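The Long Table in Karkville

How one street learned again to eat together
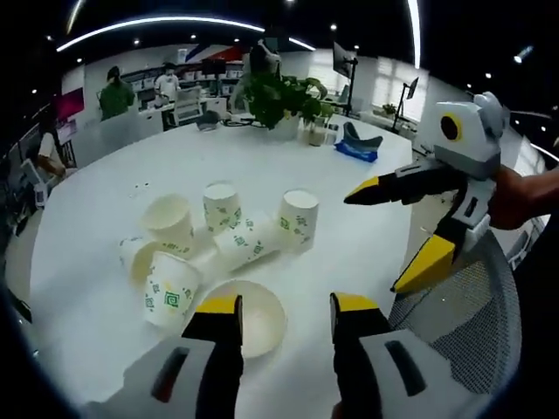
Annag Galbraith remembers that in her first year on McGrath Street she knew the dogs by name but not the owners. She would say good morning to a brown kelpie and only nod to the person holding the lead. In January she put a note in 74 letterboxes, asking if anyone would like to have lunch outside on Saturday. Two households answered.

They ate anyway. There was a potato salad, cold chicken and a cake that had sunk in the middle. The two families stayed until the street lights came on, and by the next month there were enough people that somebody had to go home for more chairs.

I moved to Karkville from a country where the neighbours come in without knocking. For me the silence of an Australian street was the hardest thing to understand, harder than the grammar. People were kind when I met them at the bins. They offered me lemons. But the doors stayed closed, and I thought for a long time that I had done something wrong.

The street lunch did not open all the doors, and I do not want to write that it did. Some people on the even side have never come, and it is their right. But now I know who works nights at the Hanonik bakery and should not be woken by my lawnmower. I know who can fix a tap.

The rules are few. Everybody brings one dish and writes on a piece of paper what is inside it. The council asks for a form if the road is to be closed, so we stay on the grass by the corner, where no form is needed. Alcohol is allowed but most people drink tea. When it rains we go to the Kuvum Hall, which costs us $2 each and has a kitchen with a very slow oven.

Food is where the small arguments begin. There was a cool month between two cooks over whether a pavlova must have passionfruit. My own dish, a cabbage pie from my grandmother, came home untouched the first time. The second time I cut it in small squares and put it beside the sausage rolls, and it was finished before I had filled my own plate.

The money is also simple. Last year the street collected $900 and spent nearly all of it on a barbecue with a proper lid. It lives in Annag's garage, and anyone may borrow it if they bring it back clean.

The next lunch begins at noon. I am making the pie again, this time two of them, and a neighbour from number 12 has asked me for the recipe, which I must first translate.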